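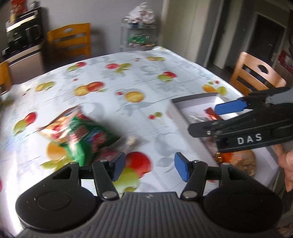

MINDUDDALE - Robotics firm Erkero has started collecting household demonstrations in Minduddale, where residents use hand-held grippers to show everyday jobs that a robot will later be trained to do.

The project, called Ondum, began in May and has recorded 2,000 demonstrations so far in 8 homes. Most of them take place at kitchen and dining tables. The first set of tasks covers packing and unpacking snacks, clearing a table and sorting small groceries into trays.

Residents work with a gripper in each hand. The jaws open and close as the person squeezes, and a camera on the tool records what the fingertips are doing. No robot is needed in the house during a session, and the recordings are sent to Erkero's office at the end of the day.

"People already know how to pick up a bag of chips," said Perrine Joly, who manages the project. "We ask them to do it with two fingers instead of five, and to keep doing it until they stop thinking about it."

Snack packaging was chosen early on. Shiny wrappers reflect light, bags change shape when they are squeezed, and clear plastic is hard for a camera to pick out. Joly said earlier training at the company used mostly wooden blocks and plastic cups, and the arms trained that way did poorly with anything soft.

The company has also left the homes as they are. Patterned tablecloths stay on the table, chairs stay where the family keeps them, and sessions are recorded under whatever light the room has.

"Our lab table is plain gray," Joly said. "The arm got very good at plain gray tables."

Of the demonstrations recorded to date, 181 were thrown out. Joly said the usual problem was fast movement, which blurs the video, or an item dropped outside the camera's view. New participants now get a short practice period before their work is counted.

A smaller part of the project uses remote control. At the company's Poulain workshop, an operator moves a pair of arms from across the room while the arms repeat tasks first shown by hand. The workshop has completed 414 of these runs. Engineers compare them with the hand-held recordings to see where the robot's reach differs from a person's.

Participants are paid by the hour and may ask for any recording made in their home to be deleted. Faces and mail are blurred before the video is used in training.

Erkero plans to add cupboards and refrigerator shelves to the task list next. Minduddale residents who want to take part can leave their name at the Poulain workshop, which is open until 6 p.m. A table and two free hours are required.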